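Protokoll der Sitzung der Arbeitsgruppe Backwaren und Frühstück

Betrieb: Grillitier, Standort Handel
Ort: Besprechungsraum hinter der Küche
Beginn: 14.10 Uhr
Leitung: Elango Iyengar
Protokoll: Muthu Rodrigues
Anwesend: Küche vollzählig, Service mit zwei Personen, Einkauf
Entschuldigt: Spüle (Schichtwechsel)

TOP 1 Protokoll der letzten Sitzung

Das Protokoll vom März wird ohne Änderung genehmigt. Offen war noch der Punkt Kühlfach links. Der Einkauf teilt mit, dass die Dichtung bestellt ist. Ein Liefertermin liegt nicht vor. Der Punkt bleibt auf der Liste.

TOP 2 Lieferant für Teiglinge

Der Einkauf berichtet über das Gespräch mit Brutard. Die Mindestabnahme liegt bei 300 Stück pro Lieferung, bisher wurde in kleineren Mengen bestellt. Die Küche hält die Menge für machbar, sofern der zweite Tiefkühlschrank nicht weiter mit Beeren belegt ist. Der Service weist darauf hin, dass unter der Woche deutlich weniger Gebäck verlangt wird als am Wochenende.

Elango Iyengar schlägt vor, die erste Bestellung auf süße Sorten zu beschränken und das Laugengebäck vorerst beim alten Lieferanten zu lassen. Der Vorschlag wird nach kurzer Aussprache angenommen. Der Einkauf klärt, ob Brutard auch Mischkartons liefert.

TOP 3 Backzeiten am Morgen

Die erste Füllung kommt derzeit um 5.50 Uhr in den Ofen. Nach Ansicht der Küche ist das zu früh, weil das Gebäck bis zur Öffnung an Rösche verliert. Der Service möchte am frühen Termin festhalten, damit beim Eindecken nichts mehr fehlt. Man einigt sich auf einen Versuch: erste Füllung um 6.15 Uhr, zweite Füllung nach Bedarf, spätestens um 8.00 Uhr. Der Versuch läuft bis zur nächsten Sitzung. Die Küche trägt die Zeiten in die Liste neben dem Ofen ein. Wer die Liste abnimmt, hängt bitte eine neue auf.

TOP 4 Geschirrbestand

Die Zählung der Schalen ergab 81 Stück in allen Größen. Angeschlagene Stücke sind darin nicht mehr enthalten, sie wurden aussortiert. Für den Frühstücksbetrieb reicht der Bestand, für Veranstaltungen im großen Raum nicht. Der Einkauf holt ein Angebot bei Temba ein. Der Rahmen dafür beträgt 900 Euro und ist mit der Betriebsleitung abgesprochen. Gewünscht werden stapelbare Schalen. Über die Farbe wird nicht abgestimmt, der Service soll eine Vorauswahl treffen.

Muthu Rodrigues regt an, die Regalfächer neu zu beschriften. Zurzeit stehen Dessertschalen und Müslischalen durcheinander, was beim Eindecken Zeit kostet. Zuständig: Service, bis zur nächsten Sitzung.

TOP 5 Gebäck in Schalen am Platz

Der Service hatte in der letzten Sitzung beantragt, einzelne Gebäckstücke für kleine Tische in Schalen zu reichen und auf den Brotkorb zu verzichten. Die Körbe sind schlecht zu reinigen, Krümel bleiben im Geflecht hängen. Gegen die Schalen spricht, dass größere Stücke über den Rand ragen und beim Tragen leicht kippen. 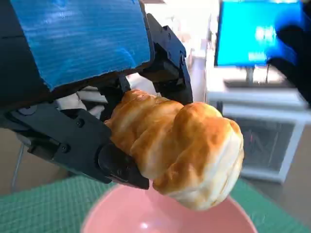
Abb. 1: Goldbraunes Gebäckstück über einer rosa Schale (zu TOP 5).

Die Küche spricht sich für die Schale aus, solange nur ein Stück darin liegt. Bei Blätterteig soll eine Papierserviette untergelegt werden. Gestapelt wird nicht, auch nicht bei Nachbestellungen am Tisch. Für Tische ab vier Personen bleibt es beim Korb.

Diskutiert wird außerdem, ob Butter und Marmelade mit in die Schale gehören. Mehrheitlich wird das abgelehnt. Beides kommt weiterhin auf einen kleinen Teller.

Beschluss: Die Schale wird für Einzelplätze und Zweiertische eingeführt. 2 Enthaltungen, keine Gegenstimme.

TOP 6 Verschiedenes

a) Die Gebäckzange am Buffet klemmt. Der Einkauf besorgt Ersatz.

b) Die Allergenkarten müssen nach dem Lieferantenwechsel neu gedruckt werden. Muthu Rodrigues fordert die Angaben bei Brutard an. Vor dem Aushang liest die Küche gegen.

c) Übrig gebliebenes Gebäck vom Vormittag kann ab 13.00 Uhr vom Personal mitgenommen werden. Was auf dem Buffet lag, ist davon ausgenommen.

d) Der Schlüssel zum Trockenlager hängt wieder am Haken neben der Tür und soll dort auch bleiben.

Nächste Sitzung: Termin wird per Aushang bekannt gegeben. Themen bitte vorher an Elango Iyengar.

Ende: 15.25 Uhr

Für das Protokoll: Muthu Rodrigues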